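Boxing gear at home – keeping it from stinking up the place

Quick ones this week, got a class at 6. Same stuff I tell everybody at the gym.

Gloves. Never leave them zipped in the bag. Open the cuffs wide, stuff with newspaper, swap the paper after an hour if it's soaked. Cedar chips in an old sock work too. No dryer, no radiator, leather cracks.

Wraps – wash every time. Mesh laundry bag or you get one giant knot. Cold water, hang over a door, roll when bone dry. Macarena Rivadeneira has hers going on 32 months and they still grip.

Headgear: wipe with half white vinegar half water, then a dry cloth. Get in the ear holes. Dont soak it.

Where to keep it all. A low cupboard is fine if you air it, so leave the door open for 30 minutes after you put things away.

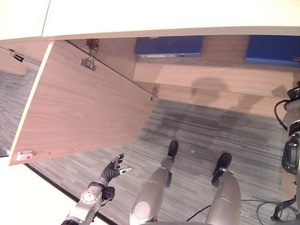

Cabinet under the desk, door open.

Mouthguard. Rinse cold, brush with plain soap, let it dry before it goes back in the case. Hot water will warp it. Case needs washing to, people forget the case.

Heavy bag at home: wipe down after every session, check the chain and swivel once a month. Squeaking? Drop of oil on the swivel, rag underneath. If the bag's gone hard at the bottom, unhook it, lay it flat, and roll it around good.

Shoes – laces loose, tongue pulled forward, baking soda overnight. Tap it out on the porch, not the rug.

Jump rope next time. Wanda Dvorak sent in a fix for kinked ones, need to try it first.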